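Chapter 3
Cleaning the Washbasin

In this chapter we study the daily care of the bathroom basin. It is a small job, but it teaches the order of work which we will use later for the kitchen and the floor.

At the Monside training house, the students begin from the top. First they clear the shelf, wipe it, and put back only what belongs there. Old papers and small packets collect very easily near a sink – bottles also. After this comes the faucet, then the countertop, and the bowl is left for the end.

Chrome needs a soft cloth and a little mild soap. Rough powder makes fine scratches, and these hold the dirt. 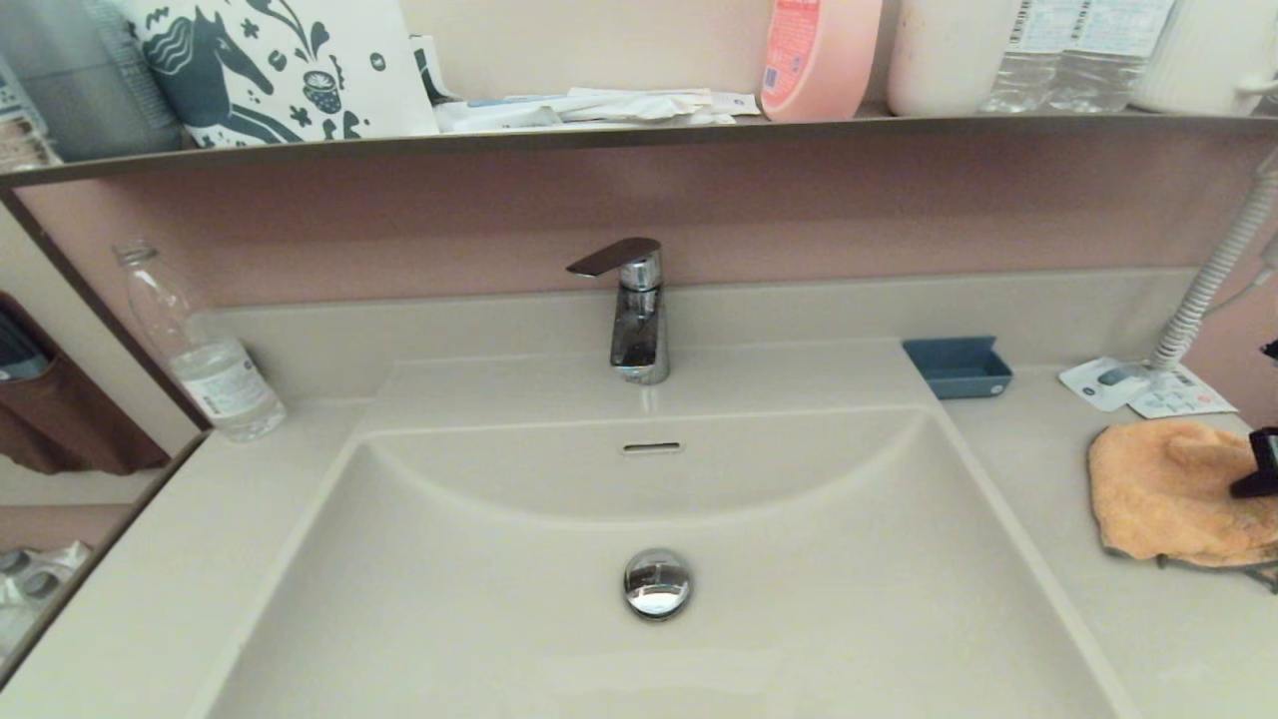 The overflow slot is often forgotten. Clean it with a narrow brush, then lift the stopper if your model allows it, and remove any hair. Rinse the bowl from the back edge to the front and dry the metal parts with a second cloth.

Related chapters
Caring for Tile and Grout
Storage in Small Bathrooms
The Pretorius Method for Laundry

62 shares – 3 comments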